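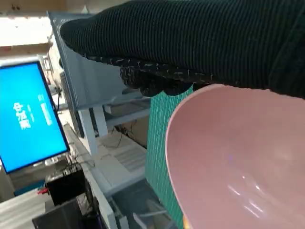

Knit cover on the gripper, fingertip on the rim of the pink bowl.

15 Mar 2022
Bench notes, equipment plan for the rest of the year

Went through the bench with Vinh Ung to settle what we ask for in the August order. Sylvie Perron wants one page with prices on it. These notes are the long version so I can cut them down later.

Total we can spend is $1,991. That has to cover spares and consumables for the arms plus whatever we do about the fingers. It does not cover service on the arms themselves, which Sylvie has under another line. Shipping comes out of ours. I forgot that last time and we lost the price of a box of screws to it.

Covers first. Knit covers are cheap and easy to swap, and they pick up lint and bits of thread along the lower edge. Xuân Tôn asked if we should move to a molded sleeve. Memberg has one at $43 a piece, and we would need at least 4 to keep both sizes in stock. That makes $172 before shipping. My feeling is to buy 2 of the size we use most and see how long they last. The knit ones stay in use either way. I would like a written rule for when a cover gets thrown out, because at the moment each of us has a different idea of worn out.

The covers matter most with the bowl. The rim is smooth and shiny and the grip depends a lot on what is on the fingertip. If we change covers we should repeat the bowl tasks before comparing any numbers with the old ones. Put half a day in the plan for that.

Blue corrugated panel: lower edge is getting ragged. Sheet stock is cheap, so I put down one full sheet and we cut our own. Vinh says Ibrahim will cut to size if we send a drawing, but their minimum order is more than we would ever use. Not worth it.

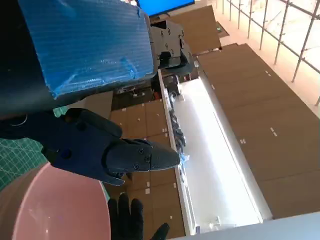 Gloves are on the list too. Black, same kind as now, two sizes. Uyên Châu says the large ones are the only size left in the drawer and they bunch up at the fingertips, which makes it harder to hand things over near the gripper. Add one box of medium.

Cables. I would like a proper set of ties and some sleeve for the runs behind the equipment. Small money. I keep leaving it off and then we spend an afternoon tracing which cable goes where. It goes on this time, under consumables.

Fingers are the real question. We have been printing our own and they are fine for soft, light items. What I don't have is a good record of how many we go through. Lụa Hoàng has been writing down replacements on the sheet by the printer but it only covers the recent ones. Options as I see them:

Option A, keep printing. Costs filament and somebody's time. Screws and washers are the part we run short of, so buy those in quantity.

Option B, machined pair from Tremard. Quote not in yet. Lead time is the worry, they would not commit to anything on the phone.

Option C, print the bodies and buy only the tips. Virkulen sells tips that might fit our mount if we change the hole spacing. Need a sample before I would put money on it.

Leaning toward A for this order and a sample for C. If the sample fits, C goes in next year's request.

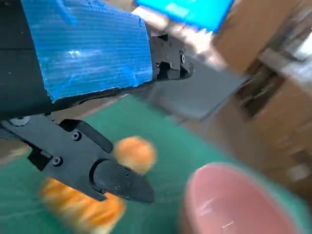
Props and mats

Toy food set: the bread pieces are good for us, a round one and a long one give two quite different grasps. Buy a second identical set now in case the shop stops carrying it. Same goes for the pink tableware. If we lose the bowl or the cup I do not want to be matching colors later.

Cutting mats: green, with the grid. One spare. We use the grid lines for setting start positions, so the spare has to have the same spacing. Check before ordering.

Crackers: the flaky kind break up and leave crumbs, so replacements are a running cost. Xuân thinks they should come out of petty cash. I would rather have them on the sheet so we can see what a month of it costs.

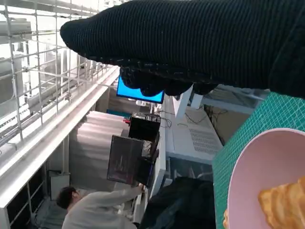
Also asked for: a second display for the bench. Uyên would like one that can be read from the mat side without leaning over. I have it as a maybe. It is the first thing to go if the Tremard quote comes in low enough to change my mind on the fingers.

To do before this goes to Sylvie:
Get the Tremard quote in writing.
Ask Virkulen for one sample tip and a drawing with hole positions.
Lụa to copy the replacement sheet into the shared folder.
Vinh to count screws and washers, all sizes.
Measure the mat grid.
Ask Memberg if the sleeve price changes for mixed sizes.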